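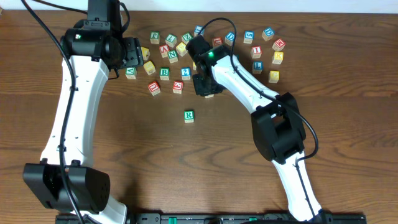

Our group (Clémence Caron, Joon-young Ko and I) spent March at the Flendel toy works in Prundthorpe, where two robot arms are being taught to sort lettered cubes, and everyone was so generous with their time! The packing team has 10 people, and we talked with every one of them, mostly over tea. Ezequiel Olvera used to sort by colour all shift and now looks after the arms, a job he enjoys, though he misses the chatter at the old bench. Others worried about their hours, and we've put their comments in the next section.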